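Dotusska-Letras
Datos de demostración del club de robótica de Culbridge
Versión del 2019-01-12

Qué es

Un conjunto de episodios de teleoperación con dos brazos que reparten letras de espuma en platos. Lo grabamos entre los miembros del club para el proyecto de fin de curso, que en el papel se llamaba "clasificación bimanual de objetos deformables" y en el taller se llama "la sopa".

Contenido

episodios/ -- 1133 carpetas, una por episodio
indice.csv -- identificador, operador, consigna, resultado
descartes/ -- 435 episodios más, con su motivo en una columna aparte
notas.txt -- las notas de Huệ Chu, sin censurar

Cada carpeta trae el vídeo de la cámara fija, las posiciones articulares de ambos brazos y la apertura de las pinzas. Ningún episodio pasa de 2000 pasos. El límite lo pone el grabador y no la paciencia del operador, que suele acabarse antes.

Tarea

La consigna es una frase corta, por ejemplo "pon la d en el plato beige". Las letras empiezan sueltas sobre la mesa y el episodio termina cuando el operador pulsa el pedal. Si lo pulsa sin querer, va a descartes. Hay bastantes.

Convenciones

"Izquierdo" y "derecho" se refieren a los brazos del robot, no a los de quien mira el vídeo. En la imagen de la cámara fija salen al revés. Thư La perdió una tarde de abril entrenando un modelo con los canales cambiados y ha pedido que este párrafo exista.

Los nombres de las letras van en minúscula en la consigna. El color es opcional, salvo que haya dos letras iguales en la mesa; entonces es obligatorio, aunque los operadores no siempre se hayan enterado.
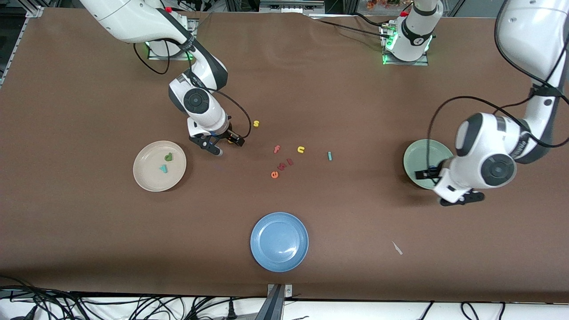

Fig. 1. Reparto en curso: dos letras en el plato beige y el plato azul claro todavía vacío.

Problemas conocidos

-- La "n" y la "u" son la misma pieza girada. En indice.csv figuran según lo que creyera el operador.
-- En los primeros episodios la pinza izquierda tiene el cero mal puesto y nunca cierra del todo, según sus propios datos.
-- La columna "resultado" la rellenó cada cual con su criterio. Ngô, el script de revisión, marca los casos dudosos con un 2 y no da más explicaciones.
-- Los tiempos de vídeo y articulaciones se alinean con sincronizar.py. Sin ese paso, el brazo parece adivinar el futuro.

Uso

python cargar.py --ruta episodios --sin-descartes

Hace falta la biblioteca Cadoline, nuestra, en la carpeta de al lado. La documentación de Cadoline es el código de Cadoline.

Para entrenar recomendamos separar por operador. Si se separa al azar, los números quedan preciosos y luego no se sostienen con alguien nuevo a los mandos.

Licencia y contacto

Uso libre para clase y competición, citando al club. Dudas sobre el formato, a Thư La. Dudas sobre los descartes, a Huệ Chu, que grabó unos cuantos.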